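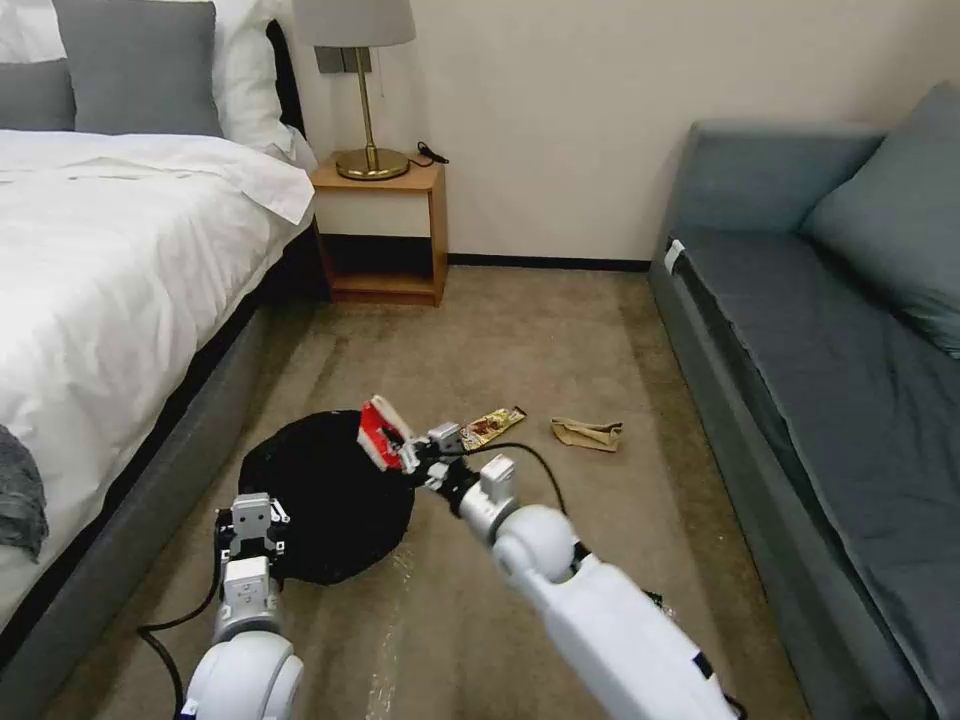 Search this site Enter keywords

Progress report to the Lakatos Fund
Guest rooms at Filell House, Basarstead
16 Sep 2011

Dear Gönül Akyol,

Thank you for your patience over the summer, and for the kind note you sent in June when I had to tell you we were running behind. I am glad to be writing with better news this time. The bedrooms are very nearly finished, and the families who come to stay while a relative is in hospital up the road are already sleeping in some of them, which after all is what your grant was for.

You will remember that the house has 18 guest rooms and that most of them had hardly been touched since 1986. When I last wrote we had five done. We now have fourteen, and the other four are painted and waiting for their carpets. The carpet is the same beige all through, chosen after a good deal of going back and forth (Barış Çınar wanted a dark green, and I will admit I was tempted), and it does make the rooms feel lighter against the cream-white walls. We kept the skirting dark, as suitcases are forever being knocked against it.

The beds took the longest to settle. We went for a low base covered in dark grey fabric, with a white duvet, two white pillows and two grey ones, and a grey blanket for anyone who feels the cold. The first linen order from Kimix came with the wrong size of duvet cover and had to go back, and that cost us the best part of a month. They were very decent about it and charged nothing for the second delivery. The housekeeping side asked me to mention that a plain white duvet never lies perfectly smooth however much you tug at it, and I have promised to stop going round straightening them.

Each finished room has a small wooden nightstand in a light honey colour, with a shelf underneath, and on it a brass lamp with a pale grey shade. I had budgeted for a pair of nightstands in every room, but one turned out to be plenty where space is short, and the saving went towards the sofas. These are what guests talk about most. They are long, in a soft grey-blue, with a cushion to match, and people who have spent all day on a hard chair in a corridor seem to make straight for them. One gentleman told Barış it was the first place he had sat down properly all week.

On money, we have £322 left in the furnishing part of the grant -- less than I had hoped, though enough for the last lampshades and a few spare pillowcases. The carpet for the remaining four rooms is already paid for. Since June the finished rooms have been used for 88 nights, and we have had to turn away very few people, all of them at short notice.

There are some small jobs still to do. The flex on several of the lamps is rather short, so the lamp can only really stand at one end of the nightstand, and we are asking the electrician for a price to put that right. A few of the sofas still have their little white tags on, and I would like to keep the washing instructions before anyone gets busy with scissors. Two doors on the upper landing stick in damp weather. And the blinds for the back rooms are on order, with a delivery date that has moved once already.

If all goes well the last four rooms will be open before the cold weather sets in. Barış will send the receipts separately, as the folder has grown too fat for one envelope. You would be very welcome to come and see the rooms for yourself -- do give us a ring first so that we can keep one free, and stay the night if you can spare the time.

With warm thanks from all of us at Filell House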